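I got to the Plumulero shop a little before 9 a.m., which was a mistake, because that's when the feathers come in. There were sacks of them all over the front hall and I had to climb over two just to find the buzzer. The owner let me in with a mug in one hand and a half-stuffed pillow under her arm (she never put the pillow down, not once in two hours!).

Plumulero makes bed pillows and comforters, and takes old ones in for repair. I'd been wanting to talk to her ever since my aunt's comforter came back from Sollar Street looking better than it did when I was a kid. She's been at it since she was nineteen. She asked me to leave her name out, as she gets enough calls already, so I will.

"People think a pillow is a bag of stuff," she told me. "You buy it, you sleep on it till it's flat, you throw it out. My grandmother had the same one for most of her life. She opened it up every May, washed the cover, let the down sit in the sun in an old sheet, and sewed it back."

I asked what she sees most often, and she laughed and pointed the pillow at a shelf behind me. Comforters, mostly, with burst seams. "Somebody pulls it out of the washer by one corner. All that wet weight on one row of stitches! Get your arms under it. Lift it like a sleepy dog."

She keeps a ledger, a real paper one, and she let me flip through it. Last year the shop took in 372 repairs. Most of them were small, a seam here, a new panel there, and the notes are wonderful. One just says "smells of campfire, customer wants to keep smell." I asked if they managed it. "We aired it for one afternoon and gave it back," she said. "He seemed happy."

The cotton for the covers comes from a mill called Chettiar, and she got pretty excited telling me about it, so bear with me. Down is sneaky, and a quill will find any gap you leave it, so the cloth has to be woven very tight. She tried a cheaper supplier for one winter and had feathers coming through on 92 pillows. She replaced every one. "I was sewing in my coat at midnight," she said. "I still don't like to talk about it, and look, I'm talking about it."

Then there's the big machine in the back room, a Tridero, older than I am, that blows down into the covers through a tube. It's loud! We had to stop talking every time somebody stepped on the pedal. It cost her 800 dollars used, with a dent in the side, and she wouldn't trade it for a new one. The new ones are faster, she said, but she likes to feel the cover fill up under her hand and stop when it's right.

By then we'd moved to the kitchen upstairs for more coffee, and I'd finally gotten to the part I wanted for myself, which is how to look after the pillows I've already got. I'd brought one with me in a grocery bag. She squeezed it, made a face and said it had a few good years left if I started behaving.

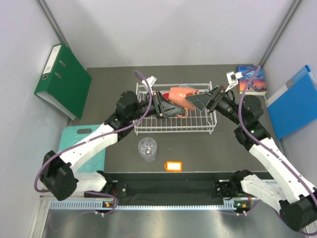 How often should I wash a down pillow?

Twice a year is plenty if you keep a zippered cover on it, and wash the cover along with your sheets.

She went on from there, and I was scribbling on the back of a receipt. Use half the soap you think you need. Rinse it, then rinse it again. Dry it on low, and take it out every so often to break up the clumps with your fingers. "It takes forever," she said. "Put on a movie. If you think it's dry, give it another hour."

I asked about those bags that say 100 percent down on the front. She likes them fine for a comforter, but for a pillow she wants some small feathers mixed in, so your head doesn't sink straight through to the mattress. Her own is half and half, with a patch on one side cut from an old shirt.

My pillow stayed behind for a new seam. She wrote it in the ledger while I was putting my coat on, and I tried to read the note upside down, but all I could make out was "flat."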